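Lorell Two-Arm Bench Cell

For work with soft goods: bags, textiles, garments, cushions 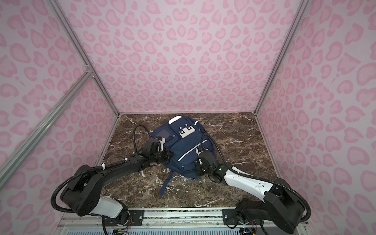 The Lorell is a bench cell with two arms, made by Dralum for workshops and test rooms who want to find out what a machine can do with things that bend. Hard parts are a solved matter for many years already. A soft thing, like a school bag or a folded towel, never lies the same way two times, and most of our customers come to us with exactly this difficulty.

We are asked every week if the Lorell can already do a household chore alone. Our reply is: some chores, partly, and slowly. We prefer to write it on this page before you ask for a price.

What it does well today

Turning a bag or a cushion over on the bench. Two arms take it from opposite sides, so the weight is shared and the item doesn't slide away.

Pulling a flat cloth straight, and making the first fold. The second fold is usually good. The third depends much on the fabric.

Holding an item with one arm while the other one works on it. This is the main reason to buy two arms and not one.

What it does with help

Opening a zip. If the slider stands up and the fabric around it is tight, the Lorell finds it and pulls. If the slider is hidden under a flap, a person must free it first. In our own test in June we made 182 tries on zips of different bags, and the result sheet is sent with every quotation, the failed tries included.

Packing a bag. Books and boxes go in without much trouble when the mouth is held open. Jumpers and raincoats often come out again together with the gripper.

What it doesn't do yet

Tying laces, closing small buttons, threading a strap through a buckle. Please don't buy the Lorell for these. Also it doesn't empty a bag whose content it doesn't know, and we don't recommend to try with bottles inside.

On speed: a person who repacks school bags for a living is faster than the cell, and will be for a good while. The cell is useful where the same work must be repeated many times in the same manner, for example in wear testing of zips and seams. Paiva, a bag repair workshop and our first customer, uses it for this. Inês Marinho, who manages the workshop, wrote to us after the first season: "It did not replace anybody at the sewing tables. It opens and closes the same bag all night, and in the morning we look what is broken."

Technical notes

Frame: aluminium extrusion, delivered in parts or assembled. Posts can be shortened at our works on request.

Walls: removable panels. You may order them plain, or with a printed pattern of your choice. Patterned walls are asked for by customers who train vision software and want that the background changes from one series to the next.

Floor: exchangeable board. Plain and stone-look boards are in stock, other finishes on request.

Grippers: two fingers each, parallel closing. The finger pads are wearing parts. Change them after 3,000 closing cycles with rough fabric, or earlier if you see cracks at the edge.

Cables: outside the arms, in corrugated hose, fixed with ties. Leave enough loop at the wrist. A tie that is too tight is the most frequent cause of service calls.

Power: one normal wall socket. No compressed air needed.

Warranty: 36 months on arms and frame. Pads, hoses and floor boards are not covered.

Software

The cell comes with Grandach, our program for teaching and replay. You guide the arms through the task, Grandach records it, and you can correct single moments afterwards without to repeat everything. The licence includes storage for 2,000 recorded runs, and more can be added.

Before you order

Send us three or four of your real items by post, please, used ones and not new. New bags are stiff and give a too good picture. Raquel Godinho in our test room will try them on the Lorell and send you the films uncut, with the attempts where the item fell. The trial is free of charge. You pay only the return post, if you want the items back.

Page updated February 8, 2021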